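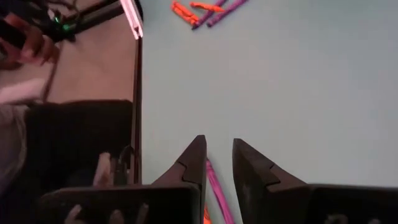 Crayons on the tabletop.

Prurnik Crayon Tidying Set

Version 2, updated in August

What is in this set

The set is about one small job: loose crayons lie on a table and must be put together by color. It has 51 sessions. Each session has its own folder with the pictures and one text file, notes.txt, where the colors are written down in the order they were picked up.

The tabletop is a pale blue-gray. We kept the same table for all sessions, so the crayon colors are easy to compare from one folder to another.

Color names

We use short names only: orange, purple, pink, and so on. The magenta-pink crayon is always "pink" in the notes. In version 1 it was sometimes "red" and sometimes "magenta", and this made searching difficult. Ntombi Baloyi corrected the names in 11 folders. If you still find an old name, please write to us.

Muted violet is written as "purple". There is no separate label for violet.

How the crayons are laid out

The crayons are dropped by hand and not arranged after. They may cross each other or lie in a group near the edge of the table. A crayon which is only partly visible is still labeled, if its color is clear. If the color is not clear, we write "unknown" - please do not guess it from the next picture.

Known problems

Session 10 has no notes file. The pictures are good, but the order is lost.
Shiny wrappers can look lighter on one side. The label follows the main color, not the highlight.
Crayon length is not recorded. We wanted to add it, but the measuring took too much time.

Use and contact

You may use the set for teaching and research. Please mention the name Prurnik and the version number. Questions about labels go to Ntombi Baloyi, and questions about the folders go to Jacobus Mokgethi. We answer mostly on Monday.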